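Lenis whiteboard cleaning fluid and cloth set
Posted in May by the Prastex web shop, Vetville

The Lenis set is made for boards which are used every day and became gray over time. It contains one spray bottle of cleaning fluid, one refill and 4 microfiber cloths. We sell it since three years to schools and small offices in the Vetville area, and it is still the set which our customers order again most often.

The fluid has no alcohol in it. Many people ask us for alcohol because it takes the ink away very quickly, and this is true. But on a melamine board it also makes the surface dry, and after some months the ink goes deeper and the shadows of old writing stay. On enamel boards the difference is smaller. If your board is enamel you can use both, and we will not tell you that you made a mistake.

How to use it

Wipe the board first with a normal felt eraser. Spray the fluid on the cloth, not on the board, so that nothing runs down behind the border. Begin at the top and go down in wide strips. Leave it for a moment on the places with old ink, then wipe again with a second cloth. Please wait until the board is fully dry before you write. A wet board spoils the tip of the marker, and then the marker is blamed.

For very old ink, write over it with a fresh dry-erase marker and wipe both away together. This trick works also for permanent marker in many cases – test it in a corner first.

The cloths can be washed at a low temperature. Do not use fabric softener, it leaves a film on the board and the next lesson will be difficult to read.

What is in the box

Spray bottle with fluid, ready to use
Refill bottle, same fluid
4 cloths, light gray, with sewn border

The price is 19 dollars for the set. A refill alone costs 11 dollars. Orders which arrive before 3 in the afternoon leave our store on the same working day.

Other things to know

The set fits well with the felt erasers from Böttcher, which we also keep in stock. The Böttcher eraser has layers which you pull off when they are dirty, so you will need less fluid. It is not included in the set and must be ordered separately.

We do not recommend the fluid for glass boards with a printed back, or for projection boards with a matte surface. For these please write to us with the name of your board and we will look what is suitable.
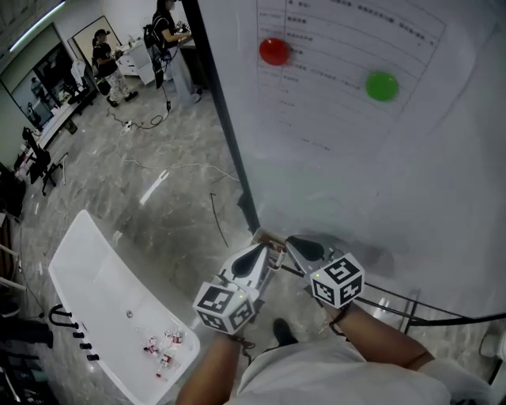
An opened bottle should be kept upright and away from the heater. If the spray head becomes blocked, rinse it with warm water and pump it several times. We also send a new spray head without cost if you have kept your order number.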